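Packing Room Companions, Hinen Homewares

We are looking for kind, patient people to join us at Hinen from September, in the packing room where our Tresero arms now do a share of the lifting. If you have packed crockery, worked a till or looked after a busy kitchen, we would love to hear from you!

The job has changed a good deal. Our packers used to wrap almost 500 pieces a shift by hand, and went home with sore wrists to show for it. These days you would set out the work, keep an eye on the arms, step in when a grip looks wrong and tell the Crenshaw team what needs putting right (they do listen, and they bring biscuits). Nobody lost their place when the arms came, and everyone had paid training, as you will too.

A bowl held up by its gripper in front of a paper shopping bag is the sort of thing you would be watching over.
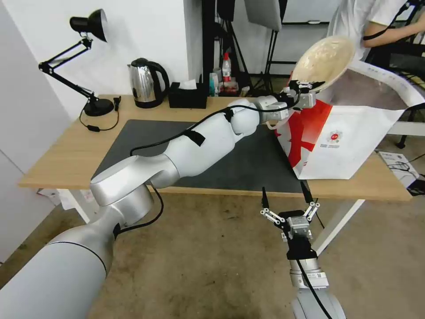
How to apply

Write us a page about yourself, in your own words, and hand it in at the Serard Road desk before 4 pm.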